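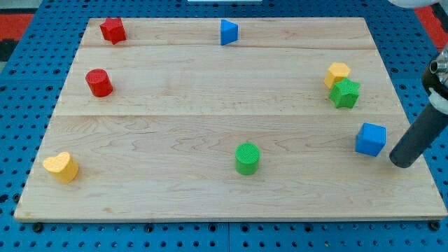 Handout 4: comparing end tools on mixed shapes

Session 4 compares two end tools on the same arm, with the same board and the same set of shapes. Last week we only jogged the arm by hand and taught it four points. This week each pair runs the full pick routine twice, once per tool. The shapes are plastic prisms and cylinders in red, blue, green and yellow, and they differ in how much flat top they offer. The cylinders and the blue cube are the easy ones. The star and the heart have less area near the middle than you expect, and when the star stands close against the hexagon, as it does on the board here, a two-finger tool has very little room to close.

Tools

Tool A is the Keltdale two-finger gripper. Tool B is the Flallirik single tip. Covadonga Tejada will fit both for you. Do not loosen the mount yourself.

Procedure

1. Load the program "Branwood" on the controller. Set speed to the lowest step.
2. Teach the approach height for each shape. Write it in millimetres on your sheet.
3. Run the routine. Mark each pick as held, slipped or missed.
4. Put the shapes back by hand with the arm stopped.
5. Change tool and repeat.

Results from January

Baltasar Peñalver's group logged 556 picks with Tool A and 526 with Tool B. Of the Tool B picks, 202 were on shapes touching or nearly touching a neighbour. Their sheets are in the Arroyo folder. Read the slipped column first, as most of the useful remarks are written there.

To hand in

One page per pair. State which tool you would choose for this set and which shape gave you most trouble. Sheets go to Rodrigo Manzano before session 5.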